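4. Setting up the Skudari table lamp

Before you start, read the safety sheet that came in the box. Keep the lamp unplugged until step 6.

1. Take the base, the arm and the shade out of the box. Peel the film off the underside of the base.

2. Set the base on a flat, level surface. The clamp fits tops up to 2 inches thick. If you are using the weighted base, leave the clamp in the bag.

3. Slide the arm into the base until it clicks. Turn the collar to the right to lock it.

4. Push the shade onto the end of the arm and tighten the thumb screw by hand. Do not use pliers.

Note: Pale, smooth tops reflect more light than dark ones. Choose the spot with the room lights turned down, then adjust the shade angle in step 7.
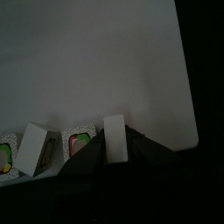
Fig. 4. Off-white tabletop in dim light, with rounded corner.

5. Run the cord behind the table, away from walkways.

6. Plug in the adapter. Press the dial once to turn on the lamp.

7. Tilt the shade until the glare is gone from where you sit.

8. To set the warmest color, hold the dial down and turn it left. The lamp keeps this setting when it is unplugged.

Caution: Do not cover the shade. Let the lamp cool before you move it or wipe it down.

If the lamp blinks and shuts off, see error 258 in section 9. For spare collars and screws, write to Drirko Parts, Kurnbridge, attention Amber De Graaf.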